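Porndale Blade Rule

The Porndale blade rule is a house standard for robot arms that hold knives and other sharp tools on a bench. I helped write the second version, so take my fondness for it with a grain of salt! It started as a one-page note by Corinne Holloway and now runs to 17 clauses (a few of them, I admit, are mostly about tape).

The heart of it is simple. Hands stay off the table while the gripper holds a blade, and the arm moves at no more than 64 millimeters a second. Clause 7 is the one people argue over. It says practice cuts are made on soft stuff like modeling dough before any food comes out, and Santeri Laaksonen still thinks that's too fussy for a butter knife.

Cables get their own clause, too – they have to be checked for slack at full reach, every session, by whoever has the stop button.

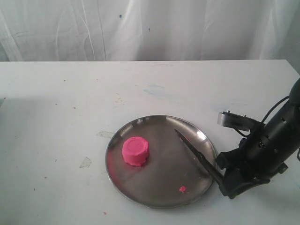

PORNDALE, 2 May 2021

Dough work goes on a plate with a raised rim, like the round steel one with the pink lump on it. Crumbs get wiped up between runs, in theory anyway. The knife is handed over handle first, with the arm powered down, and it goes back in its sleeve before lunch.

See also: Lurkura bench notes; Gripper checks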